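Does the planner know when it's wrong?

4 min read

I have spent most of this winter with Brustidex, the planning layer we put on top of our two-arm setup, and I still can't tell you whether it plans. It produces plans, sure. They come out as tidy numbered steps in the log and they look great in a demo. What I want to know is where those steps come from when the object in front of the arms is something it hasn't handled before.

The pitch, if you haven't read the docs: you give it a sentence, it picks a skill for each arm, and a lower-level controller called Zirnico turns that into motion. Each skill comes with a confidence score. If the score drops under a threshold, the system is supposed to stop and ask. I liked that idea a lot on paper.

In practice the score hardly moves. I pulled the logs for 3,471 skill calls and the system stopped to ask in 49 of them. I'd be happy with that number if the other calls had gone well. Plenty of them hadn't, and the score was sitting up high right through the bad ones.

My complaint is with what the score measures. As far as I can tell from reading the code, it's the planner's agreement with itself. It samples 10 candidate plans and checks how many match. So if perception hands it a wrong grasp point, you get 10 plans built on the same wrong grasp point, all in perfect agreement. I would call that consistency. Calling it confidence is marketing.

Flat, shiny things are where this bites. A folder lying on a table has almost no height to grab, and the glossy surface throws highlights that our segmentation likes to treat as edges. Dalgleish, the perception package we use, returns a mask with no uncertainty attached at all. The planner takes the mask as fact. Then there are two arms to schedule around one thin piece of plastic, and the collision check uses a padded box for each finger that I suspect was tuned on mugs. 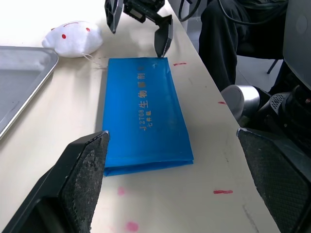
What the wrist view leaves out

The near fingers are well apart on either side of the blue folder, and the other gripper is down at the far end. From a view like that I can say which finger is close to which corner in the image. I can't say how high the fingertips are above the plastic, and I don't believe the model can either, not from one picture. It will still give you a number to a tenth of a millimeter.

There's gold lettering along the folder too, and a small white plush toy beyond it, and a steel tray off to the left. None of that should matter to a grasp on the folder. I'd like to see a test that shows it doesn't. The vendor benchmark has a clean table with one object on it, and my table has never looked like that.

What I'd want before trusting it

First, carry the uncertainty from the mask through to the plan. Even a crude version would beat what we have. I hacked one together by jittering the mask edge 400 times and replanning, and it's slow and ugly, but at least the score goes down when the edge is bad.

Second, log the rejected plans. Right now they get thrown away, so when something goes wrong I have the winner and nothing to compare it to.

People keep telling me Jekasitz fixes all this with one big model and no separate planner. Maybe it does. I went looking for its failure logs and found a video.

I'm going back to the jitter script tonight, mostly to find out if I can get it under a second.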